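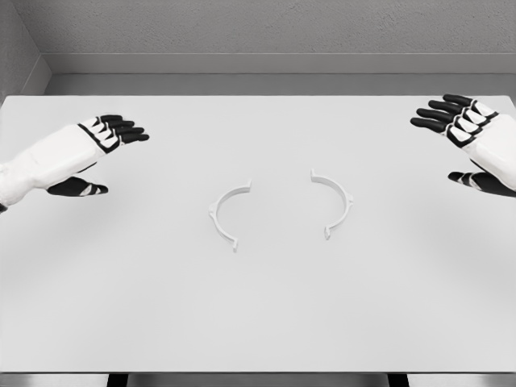
Murno is the two-handed assembly cell at Naseo, and this page covers how its ring-joining task is set up in simulation before a program goes to the hardware. The start pose has both hands open above the table, clear of the parts, with the two half-rings lying flat and their open sides facing each other. The right half sits slightly higher on the table than the left. Each half carries a small clip on its outer curve and a tab at either end, and the tabs are what the alignment check measures against.

Setup notes, revised January 19, 2019

Load the scene from the Soltier project folder, build 322 or later. Build 330 is the one in use now - it corrects the thumb joint limits on both hands.

Zero the left hand first, then the right. Wait 2 seconds between them or the second offset is not stored.

Contact friction is set per part. Changing it on one half does not change the other.

Run the closing motion 6 times without parts and compare the fingertip error logs. If the left and right logs drift apart, redo the wrist calibration before touching the grasp settings.

Scene file and joint limits: Branwen Foulkes. Calibration scripts: Mwende Ndung'u. Requests for the older Mugo hand models go to Mwende.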